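Sat 7 May

The blue T-shirt, again

I've been meaning to write about folding for ages, and since the laundry has been on my mind all week I may as well get on with it! We had the big hall at Joniswood, the one with the white walls and the concrete floor, and plenty of space to spread out. 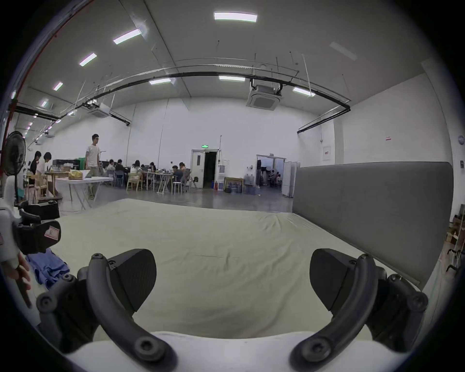
Why I always start with a shirt

A T-shirt looks like the easiest thing in the basket (it isn't, at least for me). Socks you can ball up, towels more or less fold themselves, but a soft shirt wants to twist. My habit is to find the shoulders first and let the rest hang where it likes until those are straight. I learned that the long way, over a whole June of badly stacked drawers. 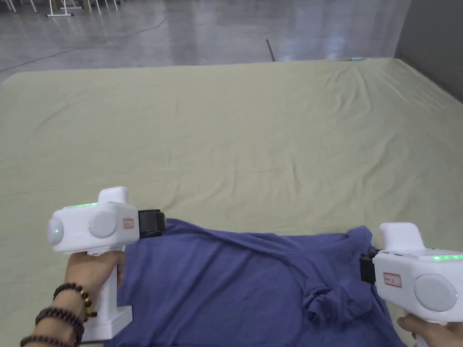 The blue shirt on the yellow-green cloth, still in a bunch.

A plain cloth underneath helps too, and I smooth out the worst ripples before I begin. After the shoulders come the sleeves, tucked in toward the back, and then the hem comes up to meet the collar.
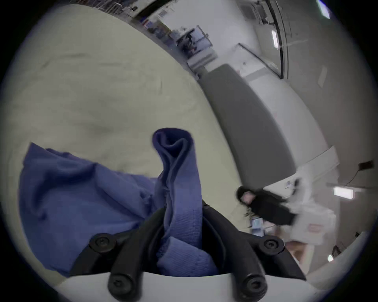
I like to finish with one last fold across the middle, so the shirt can stand on its edge in the drawer. Mine holds six that way, or four if they're the heavy winter ones, and I still haven't decided what to do with the long sleeves.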